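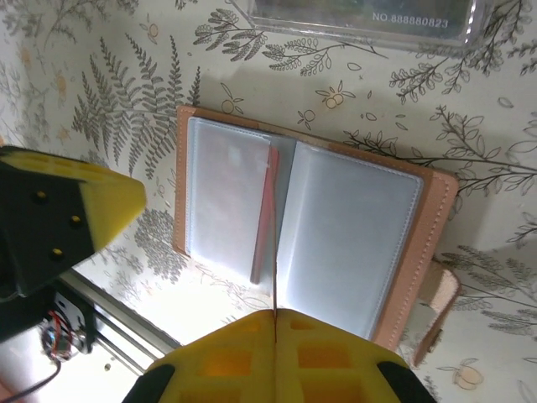 June 21, 2022

Ghazal Kazemi teaches the history of doctrine at Korthorpe, a theological college with a small library and a long corridor. Her book on the order of baptismal questions in the late patristic period is in its final proofs. We spoke in her office for most of a morning. The text below has been shortened, and she has checked the quotations.

Her subject is the interrogatory creed: the set of questions put to a candidate at baptism, to which the candidate answers "I believe". It differs from the declaratory creed, recited as a single statement, and the relation between the two has been argued over for a long time.

"The usual account in older textbooks is that the questions came first and the statement grew out of them," Kazemi said. "I think that is broadly right for the West. The difficulty is that people then treat the questions as a rough draft. They read them only for what they became."

Her own method is to read the questions as a rite. She asks who speaks, where the candidate stands, and how much has been taught beforehand. A short question, she argues, may rest on weeks of instruction that left no trace in the text.

"If the third question is very brief on the Spirit, a reader may conclude that the doctrine was thin. I would want to know what the catechist had been saying since the start of Lent. In most places we can't know that. So the conclusion should be held back."

I asked whether this made the argument impossible to test. She said that it limited it. The book works from places where a set of questions and a set of catechetical lectures can be tied to the same region and the same generation. There are nine such pairings in the study, and she regards two of them as weak.

"Jozef Maes read the draft and wanted both of those removed. I kept them, with a note saying why he objected. A reader who agrees with him can skip chapter six and lose very little."

Maes supervised her doctorate and is now retired. His own work was on manuscript transmission, and Kazemi credits him with the habit of asking what a copyist would have found awkward. Her card index of variant readings, begun under his direction, stands at 1,449 entries. She has moved it into a database, a job that took two summers, and has kept the cards.

The fourth chapter will probably draw the most comment. It deals with the clause on the church, which in some forms is attached to the question on the Spirit with a preposition and in others simply follows it. Much has been built on that preposition: whether one believes in the church in the same sense as one believes in God.

"The grammatical point is real," she said. "Latin writers noticed it themselves and commented on it. What I dispute is reading their comments back into the earlier forms. A distinction can be drawn from a text without having been the reason for the wording."

She gave the same caution about the clause on the forgiveness of sins. Its position close to the act of baptism has led some scholars to treat it as a description of what the water was held to do. Kazemi considers that likely but wants it argued from the lectures and the prayers over the font.

We turned to teaching. Korthorpe requires all first-year students to take a course in the creeds, and she has run it since she was appointed. The set reading was cut last April. Students now prepare one primary text a week, in translation, and write 3,000 words at the end of the term on a single clause.

"They used to write on a whole creed, and the essays were summaries. With one clause they have to look at a verb. Some of them dislike it for the first month."

The course is taught jointly with Yao-tsung Tang, who is responsible for liturgy. He takes the sessions on fasting, exorcism and anointing; she takes those on the text. They disagree about how far the two can be separated, and the disagreement is left on the reading list in the form of two short papers, one by each.

Her critics have mostly been courteous. Güven Başaran, reviewing an earlier article, wrote that she had been so careful about silence that she had little left to say about doctrine. I read her the sentence.

"He has a case. I spent that article clearing ground. The book does make positive claims. It says the threefold pattern of the questions was fixed earlier than the wording inside them, and that candidates were expected to understand the pattern before the details. Those are doctrinal claims. They can be shown wrong."

The book runs to 319 pages with the index. A second volume, on the renunciations that came before the questions, is planned but has no contract. Kazemi has begun collecting the Syriac material for it and is taking advice on the Armenian from Kevser Yalçınkaya, whose translations she uses in an appendix to the present work.

"The renunciations are harder," she said. "The wording varies more, the gestures vary more, and the direction the candidate faces is sometimes given and sometimes not. I expect to spend a year on that alone."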